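**Talk notes, Friday session: "Does the bathroom mat do anything?"**

Start without the slides. Ask who shook out a mat this week. Wait. Let it get uncomfortable.

My position: most advice about mats at a bathroom door gets repeated because it sounds right. I read 29 tip sheets for this talk and 24 of them say "shake regularly." How often is regularly? Two of them were selling mats.
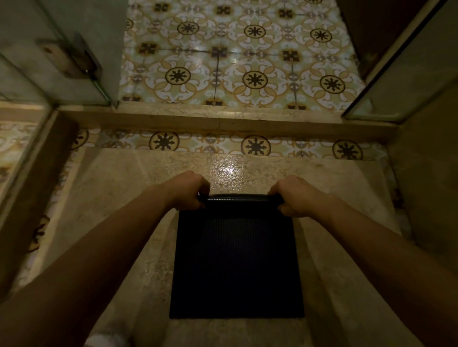

Say something about polished stone. People pick marble for a step because it looks clean, and then the speckle in it hides every crumb. So is the mat keeping the step clean, or are we just not looking? Leen Zein thinks the mat earns its place. I told her I'd say so, and I have.

Mention the Breminen flat – patterned tile past the step, lovely stuff, grout lines everywhere. Grit from the landing ends up in those lines. I'll grant the mat people that much.

Next, the claim I trust least: that you should carry the mat into the bathroom and rinse it every time. Read the Skerkden newsletter line out loud, slowly. Don't do the voice.

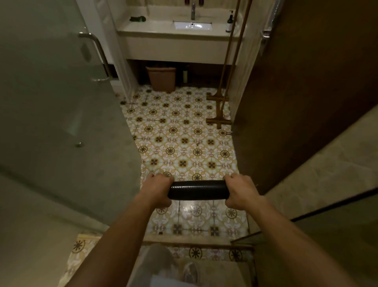 *Skerkden Household Letter, no. 16, p. 125*

"A mat is only as clean as its last rinse." Fine, but who is rinsing a mat every day? In a narrow bathroom you have a shower door on one side and a vanity straight ahead. Try turning with a wet mat in there. Abenezer Yimer asked me where you're meant to hang it afterward, and the newsletter doesn't say.

(If short of time, skip to the edges.)

Edges. Take the mat by its thick edge, with one hand toward each end. Grab it by the middle and it folds and drops whatever was on it.

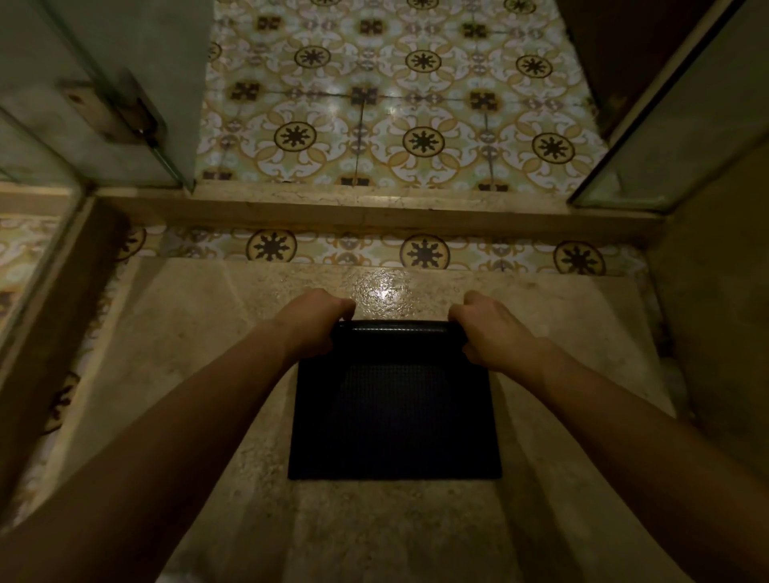

Then wipe the step before the mat goes back down. I've seen plenty of people shake a mat and lay it straight onto the same dust – me included, most of March.

Questions I expect:

- Rubber backing on marble? I don't know. Ask whoever sealed the stone.
- Two mats, one inside and one out? Trerncombe tried it. More laundry, and I saw no cleaner floor.
- Vacuum or shake? Shake outside, if you have an outside.

Hand the microphone to Leen. She gets five minutes to disagree.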